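About Sedell

Sedell is an independent school of bookkeeping and office practice for adults. We teach people who are entering office work for the first time, people who are coming back to it after years away, and people who already keep the books for a small business and would like to do it with more confidence. Our courses are taught in the evening and during the day, in small groups, by instructors who have worked in the field.

Our history

The school was founded by Ritva Nieminen, who had spent most of her working life in the accounts office of Mäkelä, a wholesale supplier of paper and packing goods. Part of her job was to train new clerks. She found that many of them had passed a written course elsewhere but had never matched a delivery slip to an invoice or closed a month. The training she wrote for them filled two ring binders. When the office was reorganized, Mrs. Nieminen asked to keep the binders, and the firm agreed.

The first class met above a stationery store, at folding tables, with nine students. There was one adding machine for every three of them. The course ran for 30 weeks and covered a single set of books, those of an imaginary hardware store, from the opening entries to the end of the year. Every student kept the full set by hand. Six of the nine finished, and four of those were hired before the summer was over.

The hardware store is still in use. It has been given a payroll, a sales tax account, a bank loan, a second location and, some years ago, a small flood in the stock room. Former students often ask after it.

In its second decade the school moved to its present building, a former insurance office with good light on the north side and a staircase that we have been asked many times to make less steep. An elevator was added at the rear of the building when the ground floor was rebuilt. All classrooms, the reading room and the student office can now be reached without stairs from the parking lot entrance.

What we teach

The core of the school is the Certificate in Bookkeeping. It is taken in two parts. Part One covers the journal, the ledger, the trial balance, bank reconciliation and petty cash. Part Two covers payroll, sales tax, depreciation, year-end adjustments and the preparation of records for an outside accountant. Students who already work in the field may ask to be examined on Part One without attending it.

Alongside the certificate we offer a group of shorter courses:

Business Writing. Letters, memos, minutes and reports. Students bring samples from their own work, with names removed.

Filing and Records. How long to keep things, where to keep them, and how to find them again.

Spreadsheets for the Office. Taught at two levels. The first assumes no experience.

Front Desk Practice. Telephone, mail, visitors and appointments.

Payroll in Detail. Open to holders of the certificate and to working payroll clerks.

Part One is still taught on paper for the first five weeks. We are asked about this more than about anything else, and the faculty has discussed it many times. Our view is that a student who has carried a balance forward by hand will understand what the software is doing when it carries one forward, and will notice when the result looks wrong. From the sixth week on, all work is done in Kemus, the accounting program we have used in our classrooms for several years. Students have access to it at home for as long as they are enrolled and for two months afterward.

How we teach

Classes are limited to 14 students. Each session begins with the correction of the previous week's work, which is done aloud and together. New students sometimes find this uncomfortable. Most of them come to value it, since the mistakes made by one member of the class have usually been made by several others.

There is homework every week. It takes most students between three and four hours. Work handed in late is accepted and marked, but it is not counted toward the certificate unless the instructor was told in advance. We ask students to think carefully about their other duties before enrolling, and we would sooner see a person start a term later than start and have to leave.

Examinations are held at the end of each part. They are open-book. A student may bring any notes and any printed material, on the grounds that a working bookkeeper would have the same. The time limit, however, is strict.

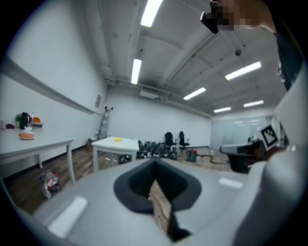
Sedell, Main Building — 9 February 2018

The board of the school has approved the following statement of purpose, which replaces the earlier one in all printed and online materials.

Sedell exists to give adults a sound and practical education in the keeping of business records. It admits students without regard to earlier schooling. It charges fees that a person in ordinary employment can pay. It measures its work by what its graduates are able to do at a desk, on their own, on the first day of a job.

The board also confirmed that the school will stay at its present size. In the past year, 282 students were enrolled in one or more courses. We believe this is close to the largest number that can be taught in the way described above, and there are no plans for a second site.

Our people

Elsa Suominen is Director of the school. She joined as an instructor in Part Two and was appointed Director on the retirement of Mrs. Nieminen. She continues to teach one section of Payroll in Detail each fall. Before coming to Sedell she managed the payroll of a bus company with three depots and, at one time, three different pay calendars.

Finlay Morrison is Head of Bookkeeping Studies. He is responsible for the content of both parts of the certificate, for the setting of examinations and for the training of new instructors. He also maintains the hardware store, and questions about its accounts, including the flood, should be sent to him.

Merja Juntunen leads the courses in business writing and front desk practice. She edited the school's style guide, now in its fourth edition, which is given to every student and may be bought by the public at the student office.

Martti Tikkanen is Registrar. He handles enrollment, fees, transcripts and requests for copies of old certificates. Records from the first years of the school are kept on index cards and a search of them may take up to two weeks.

Mrs. Nieminen remains a member of the board. She presents the certificates each July.

The faculty has 11 further instructors, most of whom teach part time and hold positions in business or public offices. A full list, with the courses each one teaches, is posted in the entrance hall at the start of every term.

The reading room

The reading room holds more than 2,000 volumes on accounting, commercial law, office practice and business history, along with a small collection of old ledgers donated by local firms. The oldest of these belonged to a feed merchant and is written in three hands. The ledgers may be consulted on request but not borrowed.

The room is open to students whenever classes are in session and to former students on weekday afternoons. Quiet conversation is allowed at the two tables nearest the door. Food is not allowed.

Fees and assistance

The fee for each part of the certificate is $2,000. It covers instruction, the workbook, the style guide, the use of Kemus and one sitting of the examination. A second sitting, if needed, is charged separately. Fees may be paid in full at enrollment or in five equal payments over the course of the part.

Short courses are priced individually. The current list can be had from the Registrar.

Assistance is available through the Idureo Fund, which was set up with a gift from a family business of that name after two of its employees completed the certificate. The fund pays up to half the fee for students whose household income falls under a set limit. Applications are read without names attached. They must reach the Registrar at least four weeks before the start of term — late applications are held over to the next term and do not need to be filled out again.

Employers who wish to pay on behalf of an employee should write to the Registrar on company letterhead. Please note that the school does not report grades or attendance to an employer without the written consent of the student, whoever has paid the fee.

Working with employers

The school has no formal placement service. It does keep a notice board, both in the entrance hall and online, on which local employers may post openings free of charge. Postings must state the hours and the pay. They stay up for 30 days and may be renewed once.

Instructors are glad to write references for students they have taught, provided that they are asked before their name is given.

Visiting the school

Anyone thinking of enrolling is welcome to sit in on a class. Visits are arranged through the student office, and we ask for two days' notice so that the instructor can be told. Visitors may take a copy of the Part One workbook home with them for a week. There is no charge and no obligation, although we do ask that the workbook be returned unmarked.

Parking behind the building is shared with the dental practice next door. Spaces marked with a white S are for students and visitors of the school.

The student office is open from 10 a.m. to 7 p.m. on weekdays during term, and from 10 a.m. to 2 p.m. at other times of the year. Letters should be addressed to the Registrar.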